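Home Projects Reports Partners Contact
4 min read

Risthorpe handling project: progress report to Zetley
05/03/2022
Prepared by Linnea Åberg

This period was slower than we planned. The main cause is the fault with the hand-held grippers, which I described shortly in my January message, and I would like to explain it properly now.

In 2 of our recording sessions at Clendstead, the tracking of one gripper drifted while the operator was folding cloth. The recorded position moved away from the true one by up to 40 mm and then jumped back. We did not see this during the work. Sølve Vik found it when he replayed the files, and by then 230 recordings were already stored as good. All of them are now set aside and none has been used for training.

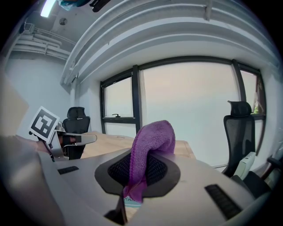
Work with the purple microfibre cloth, with both grippers in use. The marker card is on the gripper at left.

We believe there are two causes. The first is that soft cloth can cover a marker card for a moment, and the software continued with a guess instead of stopping. The second is a screw on one card holder which had become loose — a small thing, but it made the error bigger. No person was hurt, and the robot arm was not running in these sessions.

Sølve has changed the software so that it gives a sound and stops the recording when the marker is lost. The screws are now checked before each session and the check is signed. I must admit that we should have had such a routine from the beginning.

It remains to repeat the lost recordings, and for this we ask to move the delivery of the Kong data set by 4 weeks. We do not ask for more money. The updated plan is sent separately.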